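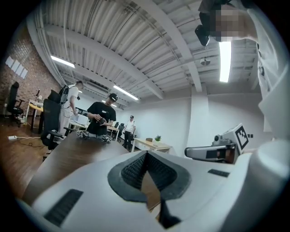
Arlo Mahmoud had been given until five o'clock to move out of the office, and at ten past two he still hadn't packed the pens. He had started with the big things because they were easier to decide about. The filing cabinet was going to the new place. The fridge wasn't. After that he had walked up and down for a while with a roll of tape. The room was long, with a brown wooden floor and a ceiling of white metal decking, and down one side ran the red brick wall that had made him want to rent it in the first place. The sheets of paper were still up on the brick in their row. The black office chair was in front of them, next to the desk with the yellow top, and the small things were still on the desk.

"You've left the wall," said Yolanda Thibodeaux.

"I'm doing the wall last."

"You said that about the pens."

She had come to help at lunchtime and had brought sandwiches and a marker. Every box she filled had a list on the lid in capital letters. Arlo's boxes said MISC.

They had worked for Pavlović together, years ago, on the second floor of a building by the canal. When Pavlović closed, Yolanda went to the council and Arlo set up on his own, drawing maps for walking guides. He called the business Ditenora, after a village he had spelled wrong on his first job and never managed to find again. It had paid the rent on the room until March. Then Fedura, which bought most of his maps, wrote to say it would be doing them in-house.

"What about this power strip?" said Yolanda.

"It's mine."

"Are you sure? It was here when you moved in."

Arlo thought about it. "The cable's mine," he said.

She left it on the floor.

He went over to the wall in the end. The sheets were the Mikum walk, printed out page by page so that he could see the whole route at once. It was the last one Fedura had asked for and then not wanted. It started at a bus shelter and went up through a wood, over the moor and down to a reservoir, and he had walked it four times with a notebook, twice in rain. The summit was 503 metres. He had argued for a week with a man at Fedura who said it was 500 and that people liked a round number.

He took hold of the corner of the first sheet and then let go of it.

"How long would it take, to walk that?" Yolanda asked. She was standing behind him with the tape.

"Six hours. Seven with a proper lunch."

"Is it hard?"

"There's a stile that's hard."

She looked along the row. She had never taken much interest in the maps. At Pavlović she had done the invoices, and she used to say that all she needed to know about a hill was who was paying for it.

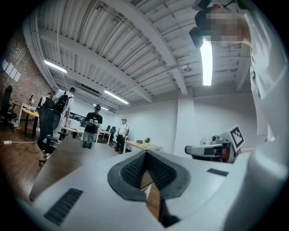 "You could print it yourself," she said. "Sell it at the bus shelter."

"To whom?"

"People getting off the bus."

Arlo said that a printer had quoted him for it in the spring. It was £1509 for 1000 copies, folded, and he didn't have £1509. He had the deposit on the room, if the landlord gave it back, and that was spoken for.

"How many would you sell?"

"I don't know. My brother would have one."

Yolanda pulled out the chair and sat down at the yellow desk. She moved the small things to one side and wrote on the lid of an empty box. He could see that it was sums. She did them the way she had always done them, quickly and with her lips moving, and when she had finished she drew a line underneath and did them again.

"Two hundred copies," she said. "Not folded. We fold them."

"We?"

"I've got evenings."

He said that folding a map properly was harder than it looked, and that the first fold had to be dead straight or the rest went wrong. She said she had folded every letter that left Pavlović for nine years and not had a complaint. He couldn't think of an answer to that. Out in the yard a van was reversing, and they both stopped to listen in case it was the one he had booked, but it went on past the door.

"You'd better take them down in order," Yolanda said. "Number them on the back."

He borrowed the marker. The first sheet came away from the wall without tearing. He wrote a 1 on the back of it, small, in the bottom corner, and laid it face down on the desk in front of her. On the second sheet was the wood, and the place where the path forked by a fallen beech. He had meant to go back and check whether the tree was still there.

"Is there a bus back?" she asked. "From the reservoir?"

"Ten to six. Then there isn't another."

She wrote that on the box lid as well, under the sums, and held out her hand for the next sheet.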